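I'd been ringing around for weeks trying to find someone who could talk to me about curtain linings without trying to sell me any, and then a neighbour gave me Piret Kivi's number. She's been sewing drapes for other people's houses for years, and she picked up on the second ring with pins in her mouth (she apologised for the mumbling).

I asked what people get wrong first. "Width," she said. "They measure the glass! Then they wonder why the thing hangs like a bedsheet." She likes double fullness at the very least, and a bit more for sheers.

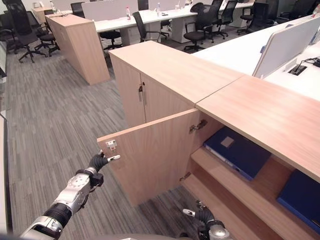
Olby, January

We got onto lining colour, which I'd assumed was always white. Piret laughed at me. "Ivory, grey, whatever you like, but look at it from the street before you commit." Her own bedroom has a grey blackout lining from Stornon, and she's had it through 5 summers with no cracking along the folds.

Then there was the big job, the old Malik guest house, with 188 panels all up, every one of them interlined. "I dreamt about hems," she told me. "My husband hid the thimble." The quote came in at $3,822 for the labour on the front rooms alone, and she reckons she undercharged.

I wanted to know if thermal lining is worth the extra. She went quiet for a moment, then said yes, if the curtain reaches the floor and returns to the wall at the sides. "Otherwise you've bought an expensive draught." She's seen people spend up to $3,000 on fabric and hang it on a Plornex rod that bows in the middle, which drives her bananas.

My own living room curtains stop a good hand above the floor. I didn't mention it until the end, and she asked me what colour they were, then offered to show me how to let down the hem.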